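Spent Monday on the grasp planner in Ruva. It was picking closing widths from the depth image alone, and thin-walled things came out too narrow.

Fredy Urrego moved the width limit into the controller, so the planner now only proposes a pose. Two files changed, 13 tests added.

The loop runs at 30 Hz – 20 was too slow to stop the fingers in time.

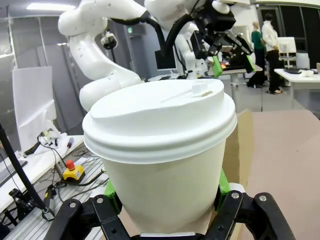 Next is the planner timeout. Branch is up if anyone at Judach wants to try it.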